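Work Life > Jobs and Technology > Automation at work

They brought grippers into our office and now half my job is picking things up

Posted by Sheldon Fraser

Hi all! I've been at a place called Bretum for 10 years, mostly packing and checking small electrical stuff (chargers, adapters, cables, you name it). This spring they started a project called Pultix, and now a few of us spend our shifts upstairs with the engineers, using hand-held grippers to pick up the same things I used to pick up with my fingers. The recordings go toward teaching a robot to do it. I don't mind it, it's kind of fun, but my wrist is sore by lunch and I keep wondering if I'm training my own replacement. Pay is the same so far. Has anybody been through this, and what should I be asking my boss?
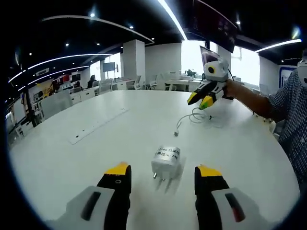 The other thing is the targets. On the packing line I knew what a good day looked like. Now they want 568 good pickups a week from me, and a cable that slides away on me eats up just as much time as one that goes right. Is that normal??

tejada_nightshift

Went through it at my last job. Ask three things, and get them in an email: does your old position stay open, what's your job title now, and what happens when the recording work ends. I only asked the first one. They kept my spot, but I came back at the bottom of the shift list and it took me until November to get my mornings back.

For the wrist, swap hands if they let you and ask for a break every hour. We got 5 minutes and it helped a lot. And tell them cables need their own target! Ours got changed once three of us complained together.

Lallelholm Lou

robots are coming for everybody, start looking now

marge3033

Don't listen to Lou, lol. At our plant the robot got the boring boxes and I got moved to fixing its jams, which pays a little better but is way more stressful. I miss chatting with the girls on the line, to be truthful. See if they'll train you on the machine itself while the engineers are still around to ask.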